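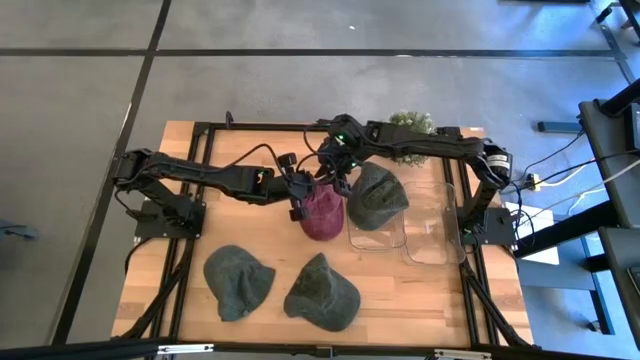

Mesa 2, bonés e tabuleiros, os dois braços por cima do boné bordeaux.

Pedido de suporte: célula de dobra e acondicionamento, mesa 2
Local: Pallia, armazém de Jondside
Aberto por: Fathima Dewan (preparação de encomendas)
Atribuído a: Idris Mostyn (automação)
Prioridade: média
Estado: resolvido, com uma tarefa em aberto

Descrição do problema

Desde a mudança de turno das 14h que a mesa 2 pára a meio do ciclo com a mensagem "zona partilhada ocupada". Acontece quando os dois braços vão ao mesmo boné. O da esquerda fica à espera, o da direita também, e ao fim de 87 segundos a célula entra em pausa e pede confirmação no painel. Confirmo, arranca, e dois ou três bonés depois volta ao mesmo.

A mesa 1 está a trabalhar bem com o mesmo artigo (encomenda Tuswood, bonés de tecido, cores misturadas).

Enquanto isto não se resolve estou a dobrar à mão e a pôr nos tabuleiros transparentes. Não consigo fazer isso e vigiar o painel da mesa 1 ao mesmo tempo. Antes éramos duas pessoas por mesa, agora sou eu para as duas, e quando uma pára a outra fica sem ninguém a olhar.

Fathima

Registo

Idris Mostyn, 14h50
Vi o histórico do controlador. 8 pausas desde o início do turno, todas com o mesmo código. Não há falha de motor nem de comunicação. Fathima, podes dizer-me como estás a pôr os bonés na mesa? Espalhados ou em monte?

Fathima Dewan, 15h05
Espalhados, como diz a folha. Às vezes um fica encostado ao tabuleiro pequeno ou com a pala por cima dele. Na mesa 1 faço igual.

Idris Mostyn, 15h20
Obrigado. Um boné por cima do tabuleiro pode baralhar a escolha do ponto de pega, mas devia dar outro código. Vou comparar os parâmetros das duas mesas. Por favor não confirmes mais pausas na mesa 2 até eu dizer. Deixa-a em paragem segura e tira à mão o que for preciso.

Tharushi Sivakumar, 15h40
Sou a chefe de turno, entro aqui para registar uma coisa. A Fathima está a fazer dobra manual, vigilância da mesa 1 e fecho de caixas. Passei o Wilmer Ticona da expedição para a mesa 1 até ao fim do turno. Isto tira uma pessoa à expedição, e o plano de produção não conta com isso. Peço que fique no pedido, para não parecer depois que a expedição se atrasou sozinha.

Idris Mostyn, 16h10
Encontrada a diferença. Na mesa 2 a prioridade entre braços está em "automática", na mesa 1 está fixa no braço direito. Com a prioridade automática, se os dois calculam tempos de chegada iguais ao mesmo boné, nenhum avança. A alteração foi feita em março, na última atualização da Selvanayagam, e só aparece quando o boné está perto do centro da mesa.

Ação: prioridade fixa no braço direito, igual à mesa 1. Tempo de espera reduzido. Reinício do controlador às 16h15.

Wilmer Ticona, 16h30
Na mesa 1 tudo normal. Pergunta: o aviso sonoro da pausa ouve-se mal deste lado quando a cintadora está ligada. Só dei por uma paragem porque olhei. Dá para subir o volume ou pôr também uma luz no alto?

Fathima Dewan, 17h05
A mesa 2 arrancou depois do reinício. Até agora não parou. Os braços continuam a ir ao mesmo boné mas um espera e o outro pega. Está mais lenta do que a mesa 1, acho que é do braço esquerdo, que recua muito antes de voltar.

Idris Mostyn, 17h15
O recuo maior é de propósito, deixei margem. Ajusto amanhã de manhã com a mesa vazia. Quanto ao aviso, Wilmer, o volume já está no máximo. A luz tem de ser pedida à manutenção, abri tarefa em nome da Nesma Tazi.

Nesma Tazi, 17h40
Recebido. Há uma coluna luminosa em armazém, falta o suporte. Monto entre as duas mesas, num sítio que se veja também da bancada de fecho. Preciso das duas mesas paradas durante a montagem, combinem comigo a hora.

Tharushi Sivakumar, 17h55
Pode ser às 6h, antes do turno da manhã. Aproveito para deixar outro assunto: a folha de trabalho diz que uma pessoa vigia duas mesas, mas não diz o que faz quando uma pára. Hoje a Fathima decidiu bem, mas decidiu sozinha. Proponho acrescentar o seguinte:
- à segunda pausa com o mesmo código, abrir pedido e chamar o chefe de turno;
- a dobra manual só começa com outra pessoa na mesa que continua a trabalhar;
- o tempo de dobra manual regista-se à parte - não entra na contagem da célula.

Fathima Dewan, 18h10
De acordo. Só pedia que a folha fique também em papel na mesa, o painel bloqueia o ecrã durante a pausa e não dá para a consultar.

Idris Mostyn, 18h20
Fecho a parte técnica. Fica em aberto a coluna luminosa (Nesma). A nova folha segue em pedido próprio, responsável Tharushi. Se o código voltar a aparecer na mesa 2, reabram este em vez de criar outro.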